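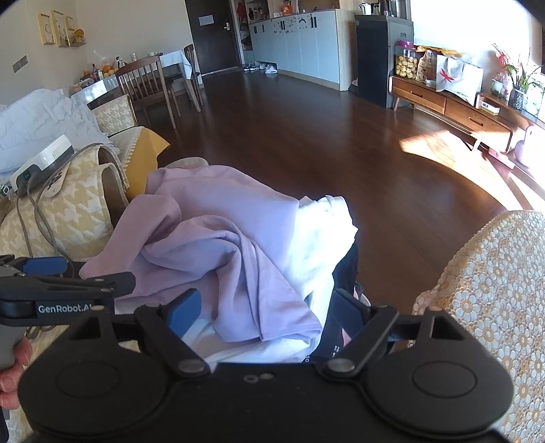 Folding hooded sweatshirts on a small round table without losing the shape

Category: Laundry and Clothing Care
Posted by Darlene Turcotte
Viewed 578 times

I fold laundry in the living room, on a round table with a patterned cloth over it. T-shirts are fine. Hooded sweatshirts are the problem. I have a lavender fleece one that bunches up as soon as I turn the sleeves in, and the bottom hem hangs over the edge and drags the rest after it. The cloth also moves under the garment. The drawstring ends up inside the fold and leaves a ridge.

The shelf I have to fill is 21 inches wide and takes two stacks. I would like a method that gives the same width every time. I do not want to fold on the floor or iron fleece.

Yvette Landry
Member, 154 posts

The table is smaller than the garment, so do the lengthwise folds first and keep the part you are working on fully supported. Sequence:

Place the sweatshirt face down with the hood toward the center of the table. Let the hem hang over on your side for now.

Flatten the shoulders and upper sleeves with the palm, working outward from the center seam of the hood. Fleece grips itself, so lift and set down instead of pushing.

Fold one side in to the edge of the hood, sleeve included. Turn the sleeve back down so it lies parallel to the side fold. Repeat on the other side.

Fold the hood down flat over the back. Lay the drawstring ends on top of the hood before the next step.

Bring the hem up to the bottom of the hood, then fold once more.

Finished width is set entirely by the two side folds. For two stacks on a 21 inch shelf, fold to 10 inches and leave the remainder as clearance. Cut a piece of cardboard to that width and use it as a guide until you can judge it by eye.
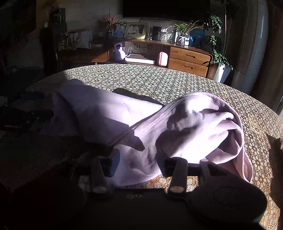
Tablecloth and surface

Take everything else off the table before you start. A phone under one sleeve is enough to throw the fold out of square. If the cloth slides, put a sheet of rubber shelf liner beneath it, trimmed 4 inches short of the table edge all around. A bath towel on top also works, but fleece clings to terry and you will have to lift the garment more often.

Smooth the double-stitched seams by hand first. A twisted seam will keep pulling the panel back out of line however carefully you fold.

Darcy Paquette

I just roll mine. Sleeves in, roll from the bottom, tuck into the hood. Takes less room.

Yvette Landry

Rolling is acceptable in a drawer. On an open shelf the rolls will not stack two high — the bottom one flattens and the top one comes off.

Darlene Turcotte

The cardboard guide fixed the width. I am using shelf liner under the cloth now, and the hem stays where I put it. Drawstring still needs attention on the last fold.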